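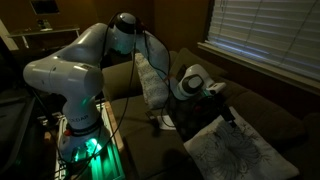 Spend the money on the gripper and go cheap on everything else, was the first comment on my last post, from a reader who signs off as Lasta. Two more of you said the same thing in fewer words. So I went back to my spreadsheet last night and, well, you've cost me an evening.

4 min read

Quick recap if you're new. I've been saving for a real arm setup at home, one that can handle soft household stuff like towels and blankets, and I've reached the stage where I have to decide what gets bought this year and what waits. I love this stage! It's all tabs and quotes and nothing has broken yet.

The arm itself is the one line I've stopped arguing with. What I keep going back and forth on is everything that hangs off it. My first budget had the arm, the gripper, and then a sad little row at the bottom called "misc" with $200 in it. Ha. I blew through that on paper before I'd even gotten to cables. Proper cables, long enough to follow the arm when it reaches up and over, plus clips and sleeves so they don't snag, came to $63 from Skildale, and that was with the discount code. Then there's the mount. A wood frame is great because you can build it yourself and change your mind, but it still needs decent lumber and real bolts, and I'd like a spare set of both.

Then the gripper, the thing Lasta was on about. I've got two quotes. Starnura wants $500 more than Abreu for what looks to me like pretty much the same reach and the same opening. The difference is in the fingertips and in how long they'll keep sending you replacements. I was all set to go with Abreu and feel smug about it. But fuzzy fabric is hard on fingertips (ask me about the lint), and if I'm swapping pads all the time the cheap one stops looking so cheap. A replacement set from Abreu is $282, and I really don't want to be paying that twice in a year.

So my current plan, which I reserve the right to change by the weekend:

Buy the arm and the Starnura gripper now. Build the frame myself. Get the good cables. Push the second camera to August, and the nicer controller to whenever. Lights too. I keep wanting to put a lamp on the list and then remembering I own lamps.

One thing I'd do differently if I were starting over is measure the room before asking for quotes. I priced a longer arm at first, got all excited, and then walked around the couch with a tape measure and saw that the elbow would be up near things I didn't want it near. Shorter arm, smaller bill, everybody's happy. I also forgot shipping on the heavy box, so please don't do that.

If any of you have run the Abreu pads for a good while on towels or anything shaggy, tell me how they held up before I hit the order button. I'm especially curious whether washing them does any good or just makes them slick.

11 comments
Share this post · 6 shares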